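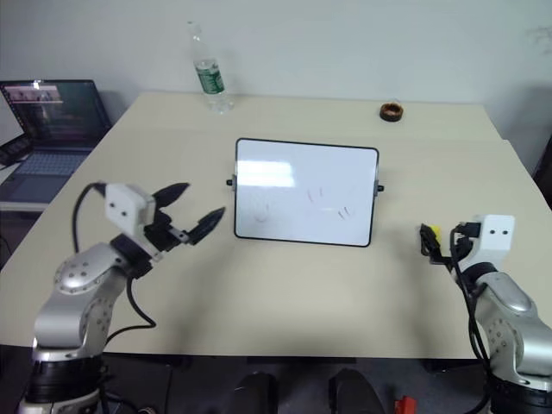

Bring back the small whiteboard

Writing this fast, on a lunch break, so forgive the shape of it.

Our shop in Stestside went over to Vaner in the spring. Vaner is a task app. Boards, cards, little colored tags, a bell in the corner that goes red. Before Vaner we had a whiteboard by the back door, small one, the kind you'd buy for a kid's room. Jobs for the day. Initials next to the jobs. Wipe it at closing.

I want the whiteboard back. I think most small workplaces should want theirs back too, and a good number of families, and I'm going to try to say why before 1:00.

First thing. A small board fills up. People talk about this like it's a defect. You get eight lines, maybe nine if whoever's writing has neat hands, and then you're out of room and somebody has to say out loud, okay, what comes off? That's the most useful conversation in the working day and we used to have it every morning with our coats on. Took five minutes. Less on Mondays, when everyone is quieter.

The app never fills up. I looked last week and we had 138 open cards. We are a frame shop. There are six of us. There is no version of this business in which 138 things are open at once. Some of those cards say "follow up?" with nothing else on them. One is a photo of a piece of molding and the word "this." Follow up on what, with who. Don't know. Can't delete it in case it matters. So it sits there and so does everything else.

When a list can grow forever it stops being a plan and turns into a closet.

Second thing, handwriting. You could tell from across the room who had put a job up and what kind of mood they were in. Big letters, pressed hard, underlined: the customer had called again. Tiny letters down in the corner: this can wait and I feel bad for even asking. All of that came through for free. In Vaner every card is in the same gray type, so people make up for it with the priority tag, and now everything is tagged High. I've done it too. I tagged a box of glass cleaner High.

Third, and this is the one I get heated about. The board was in a place. You walked past it to hang up your coat and again to get to the bathroom. You read it without deciding to. The app you have to go to. It's behind a lock screen and a password and whatever else your phone wants to tell you on the way in. I open mine to check if the Quispe Street order is cut and I come out the other end four minutes later having looked at the weather, my sister's kitchen tile and a notice that my storage is almost full. And I still haven't checked the order.

I know, self control. Sure. But if a tool needs self control before you can find out what your job is at 9 in the morning, I think we can fairly complain about the tool.

What the other side says

I've had this argument enough times to know the replies so let me do them.

A whiteboard has no history. True. Wiped at closing, gone. How often did we need the history? Twice that I remember. Once over a deposit, and the deposit was in the receipt book anyway. The other time I've forgotten, which maybe tells you something. Things that need a record should go where records go. Invoices, orders, measurements. I'm not asking anybody to run payroll off a whiteboard. "Call the mat supplier" doesn't need to be kept for posterity. Let it die at closing with the rest of them.

It can't send reminders. Also true and I count that on its side. A reminder is only as good as the number of them you get, and we get so many that the bell's been red since April. I don't see it anymore. The person across from me turned hers off and didn't mention it for a month, and the work got done the same as before, by her leaning back in the chair and asking.

You can't search it. It's nine lines. Read it.

It looks unprofessional. This one came from the man who sold us on the app, over the phone from Florach, and I've been turning it over ever since. Unprofessional to who? Customers don't come in the back. The only people looking at it were us and we're the ones who knew what it meant. I think some owners buy software the way people buy running shoes in January. The purchase feels like the run.

And there's money in this. Our plan comes to 300 dollars a month now that we've added the scheduling part that we don't use. I'd rather have a Saturday helper. I'd rather have a new mat cutter, frankly, and in a year we could of had one and change left over. A board is a one time thing plus markers. The markers do dry out. I'll give them that. Half the ones in our drawer were dead at any given time and people would put the dead ones back, which is a whole other essay.

Size matters here

If you do go back, go small. I feel strongly on this. Please don't hang one of those monsters that covers the wall, you'll fill it, and then you have the app again with worse spelling. I worked in an office once with a board so long there were things on the far left from before I was hired. Some phone number, a diagram with arrows, DO NOT ERASE. Two years I was there. No one erased. No one called the number either.

Small enough to pick up is what you want. You can take it to the bench. You can put it down flat and stand over it with another person and both point at the same line, which on a phone means breathing down each other's necks. You can turn it to face the wall when the day's gone bad and you all need ten minutes. (We did that. It helped more than it should.)

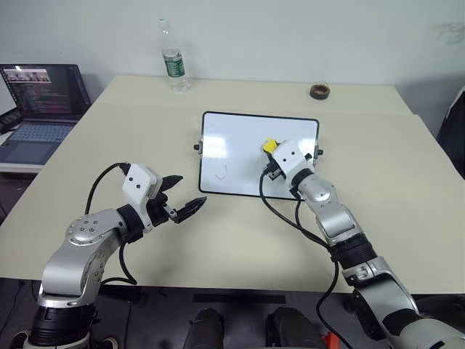
What about people who aren't in the building every day?

They call in. Ours used to phone at 8:30, somebody read the lines off to her, she said which ones were hers, and the initials went up. It took less time than writing a card does, and you also got to hear if she had a cold.

Won't work for everybody, obviously. If you've got 1000 people over several cities then you need the software and I'm not talking to you. Hospitals, airlines, go ahead. My complaint is with the idea that what's right for them is right for a shop with one back door. We keep getting handed the big company's answer in a smaller box. Small places have a problem that's mostly remembering and asking, and they already own ears.

Same with families, I think. My brother's household runs on a shared calendar with a color for each kid, and every time I visit, two adults are standing in the kitchen holding phones up at each other saying it's on there, I put it on there. It is on there! It was on there for weeks. It's just that being on there and being known are different things and the calendar only takes care of one. I gave them a little board for the fridge last Christmas. It says MILK, it has said MILK for a while, but there's milk.

What I'd do

Try it for 2 weeks. Leave the app running if you're nervous. Each morning, whoever's in first writes the day up from memory, without looking at the phone. What gets remembered is most likely the real list. If a thing didn't come to mind for any of you, at 9 a.m., with coffee, then consider that it may not be a job. It may be a worry somebody typed in.

Keep the wiping. People skip this and it's half of the point. Leftover lines get written up again by hand the next morning, and by the third morning of writing "sort the sample corners" you'll either sort the sample corners or admit you aren't going to. Software carries it over for you, quietly, forever, no shame in it at all. A bit of shame is useful. A teaspoon.

And don't let anyone color code it. One marker. Black or blue. The minute there's a legend in the corner explaining what green is, you've got a system, and then somebody has to look after the system, and that somebody will be you becuase you were the one who wanted the board.

I've asked for ours back. It's behind the flat files, I checked, it only needs a new hook. The answer I got was that we're locked in with Vaner till December and we may as well get the use out of it. Fine. I made a card for it. Tagged it High.

Back to work, there's a customer out front and it's 1:04.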